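11월 진행 보고: 소형 공구 정리 및 보관함 정비

제출처: Ornia 사업관리 담당
수행: Stiltomcombe 공용작업실
과제명: Paisan (공용 공구 정리·대여 체계 정비)

이번 달에는 공구 목록 작성을 마치고, 작업대에서 쓸 받침 트레이의 규격을 정했습니다. 예산 집행은 계획 범위 안에 있으며 일정 변경은 한 건입니다. 작업대 위의 노란색 트레이는 아래와 같습니다.
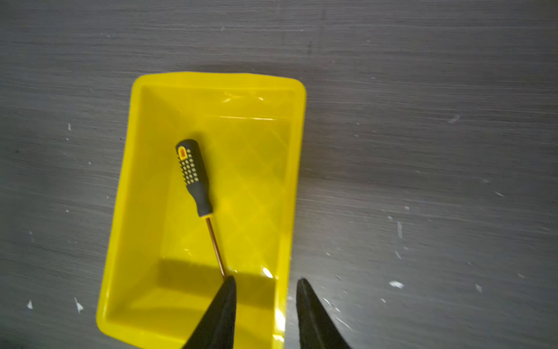
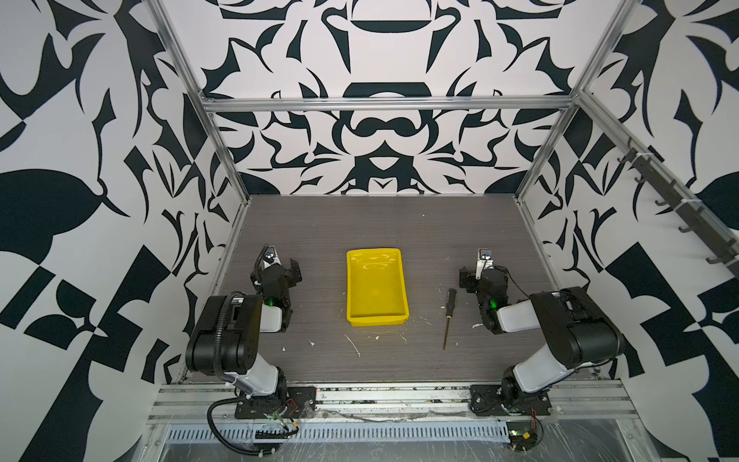
## 1. 트레이 선정

작업대용으로 노란색 플라스틱 직사각형 트레이를 쓰기로 했습니다. 바닥에 마름모꼴 격자 무늬가 돋을새김되어 있고 모서리가 둥글며, 사방에 테두리가 올라와 있습니다. 작업대 상판이 짙은 회색이라 트레이의 위치가 멀리서도 구분됩니다. 9월에 검토했던 회색 트레이는 상판과 색이 비슷해 제외했습니다.

트레이 하나에는 한 작업에 필요한 공구만 담습니다. 드라이버는 작업 중에는 트레이 옆에 두어도 되지만, 작업이 끝나면 반드시 트레이에 넣어 반납대로 옮기도록 규칙을 정했습니다. 그동안 분실 신고가 가장 많았던 품목이 드라이버와 육각 렌치였고, 대부분 작업대에 그대로 두고 간 경우였습니다.

납품은 Ostadeck에서 맡았습니다. 주문 수량은 55개이며 전량 입고되었습니다. 입고 검수에서 테두리에 금이 간 것이 5개 나와 교환을 요청했고, 교환품은 다음 달 초에 들어올 예정입니다. 그때까지는 나머지 수량으로 운영합니다.

## 2. 공구 목록 작성

작업실이 보유한 소형 공구를 모두 꺼내 점검하고 목록에 올렸습니다. 등록된 공구는 509점입니다. 종전 장부는 세 권으로 나뉘어 있었고 같은 공구가 두 번 적힌 경우가 많아, 장부를 옮겨 적지 않고 실물을 보면서 새로 작성했습니다.

- 번호표 부착을 마친 공구: 183점
- 번호표는 손잡이 끝에 붙이고, 손잡이가 짧은 것은 고리형 표를 씁니다.
- 날이나 끝이 마모된 드라이버는 따로 모아 두었으며, 폐기 여부는 12월 점검 때 정합니다.
- 규격 표시가 지워진 렌치는 치수를 다시 재서 적었습니다.

번호표 부착이 예상보다 늦습니다. 처음 구매한 접착식 표가 고무 손잡이에 잘 붙지 않아 재질을 바꾸었고, 이미 붙인 것 중 일부는 다시 작업했습니다. 당초 11월 말 완료로 보고드렸으나 12월 중순으로 조정을 요청드립니다. 추가 비용은 소모품비 안에서 처리합니다.

## 3. 작업대 및 바닥 정돈

작업대마다 상판 위 물건을 비우고 쓰는 시간을 오후 6시로 통일했습니다. 이전에는 이용자마다 정리 시점이 달라 다음 이용자가 앞 사람의 공구를 치우는 일이 잦았습니다. 작은 부스러기는 솔로 쓸어 담고, 상판은 마른 천으로 닦습니다. 젖은 걸레는 쓰지 않습니다.

상판에는 트레이 자리를 따로 그리지 않기로 했습니다. 작업마다 필요한 방향과 위치가 달라, 자리를 고정하면 오히려 불편하다는 의견이 많았습니다. 대신 반납대 선반에는 칸마다 번호를 붙였습니다.

## 4. 대여 절차

대여 장부 양식을 한 장으로 줄였습니다. 적는 항목은 트레이 번호, 공구 번호, 빌린 시각, 반납 시각입니다. 한 달간 써 본 결과 반납 시각을 빠뜨리는 경우가 여전히 있어, 장부를 입구에서 반납대 옆으로 옮겼습니다. 효과는 다음 보고에 적겠습니다.

## 5. 예산

트레이 구입비와 번호표 구입비가 이번 달 지출의 대부분입니다. 선반 보수비는 견적이 늦어져 다음 달로 넘어갑니다. 비목 간 전용은 없습니다. 영수증과 검수 확인서는 별도로 제출했습니다.

## 6. 다음 달 계획

1. 남은 공구의 번호표 부착
2. 교환 트레이 입고 및 검수
3. 마모 공구 점검과 폐기 목록 작성
4. 선반 보수 업체 선정
5. 이용자 안내문 개정 (트레이 반납 규칙 추가)

## 7. 요청 사항

- 번호표 부착 완료 시점을 12월 중순으로 변경하는 데 대한 승인
- 폐기 공구의 처리 방법(매각 또는 고철 배출)에 대한 기준 회신

폐기 기준은 12월 점검 전까지 회신해 주시면 일정에 맞출 수 있습니다.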